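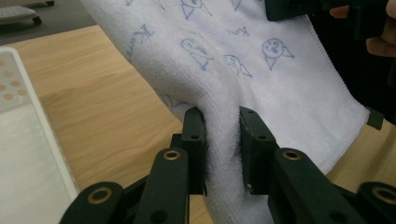

How do I get terry towels soft again when they come out of the dryer stiff?

Wash them once without detergent, using a cup of white vinegar in the rinse, and dry them on medium with room to move. If they are still stiff after that, look at the detergent dose and the water hardness before buying new towels.

Ticket status: Closed
Category: Laundry / Linens
Opened by: Kwan-ho Hsiao
Handled by: Didier Lebrun
Site: Drirkurley guest apartments
Opened: October 2022

Problem as reported

The printed hand towels in the upstairs apartments feel rough and don't soak up much water. These are the white terry ones with the blue doodles, the cats and so on. Guests like them and I would prefer to keep them. The plain bath towels go through the same machine and seem fine. Washer is the Huteck front loader, dryer is the Jiltel. Detergent is Rolland liquid, plus softener on every load. — Kwan-ho

Reply 1, Didier Lebrun

Please send the following:
Detergent amount per load
Wash temperature
Dryer setting
Whether the hand towels go in with anything else

Stop using the softener for now, on the hand towels at least. It coats the loops and they stop taking up water.

Reply 2, Kwan-ho Hsiao

Detergent: one full cap, sometimes a little more if the load is big.
Wash: warm.
Dryer: high, timed, usually until I remember to go down.
Mixed with pillowcases and kitchen cloths.

No softener since your message. One load done so far, no difference I can feel.

Reply 3, Didier Lebrun

One load won't clear it. A full cap is too much for that drum with half a load in it. The line to use is the lowest one inside the cap.

Do this with the hand towels only:
1. Warm wash, no detergent, one cup white vinegar in the softener drawer.
2. Second warm wash, nothing added.
3. Shake each towel out before it goes in the dryer.
4. Medium heat, sensor dry, and take them out when it stops.

Don't use chlorine bleach on them. I don't know what the blue ink is and it may not survive. Check the hems while you are folding, and put any towel with loose stitching to one side.

Reply 4, Kwan-ho Hsiao

Done as written. During the second wash there were still suds on the door glass with nothing added, so I ran it again until the water was clear. That took 3 washes in all.

Towels are softer. A drop of water now goes in instead of sitting on top. The print looks the same to me. One towel had a pulled loop near the hem — I cut it flush with scissors and didn't tug it.

They still aren't as soft as the bath towels.

Reply 5, Didier Lebrun

The hand towels may just be a thinner terry. I wouldn't expect them to match. Cutting the loop was right.

Is there a water softener in the building?

Reply 6, Kwan-ho Hsiao

Yes, in the basement, but the salt was empty. Filled it today. I have moved the hand towels to their own load and written the detergent line on the cap in marker.

Resolution

Detergent residue and softener buildup, with hard water adding to it. Cleared by repeat washing. Low dose, no fabric softener, medium sensor dry from now on. Salt level to be checked again in February. Reopen this ticket if the towels go stiff before then.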